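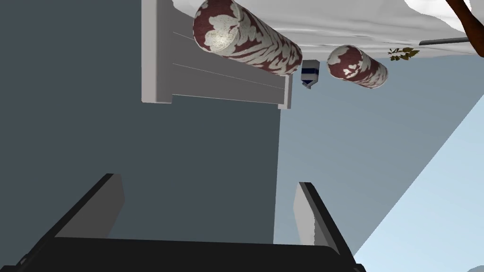
Resurfacing a worn workbench top with two-part coating

Updated 2/21/22

The procedure below covers a flat bench top that is sound but stained, scratched or uneven in sheen. It does not cover tops with open joints or swelling. Repair those first and let the filler cure fully before you start.

The product used in these notes is Poden two-part floor and bench coating in satin. Other two-part coatings behave much the same way, but mixing ratios differ, so go by the label on the can.

Materials

Poden base and hardener
Camargo degreaser, or plain dish soap and hot water
Sandpaper, 120 and 220 grit
Short-nap foam roller and tray
Lint-free cloths
Painter's tape
Nitrile gloves and a respirator with organic vapor cartridges

Cleaning

Remove everything from the bench, including clamps and any vise that unbolts. Wash the top twice with degreaser and rinse with clean water each time. Wax and silicone polish are the usual causes of fisheyes, and sanding before washing will push both into the surface. Let the top dry overnight.

Sanding

Sand with 120 grit until the old finish is uniformly dull. Use a block on the flat area and fold the paper by hand for the edges. Vacuum, then wipe with a damp cloth. Stop when the cloth comes up clean.

Mixing

Stir the base on its own first. Add the hardener and stir slowly for three minutes, scraping the sides and bottom of the cup. Fast stirring traps air, and the bubbles will show in the cured film. Mix no more than 600 ml at a time. A larger batch heats up in the cup and becomes too thick to roll.

Application

Tape off the legs and the wall behind. Pour a narrow strip along the back edge and roll it toward the front, keeping a wet edge. Finish each section with light strokes in one direction. Do not go back over an area that has started to drag — the roller will lift it and leave a rough patch.

Wait 8 hours before the second coat. Scuff lightly with 220 grit, wipe down and repeat. Keep the room at 71 °F or a little above while the coating sets, and keep the door shut to limit dust.

Curing

Light use is fine after two days. Leave heavy items, solvents and hot tools off the top for a full week. Rubber feet can mark the film during this period, so set small machines on cardboard.

Related pages: Choosing a roller nap / Removing old contact cement / Leveling a bench on a sloped floor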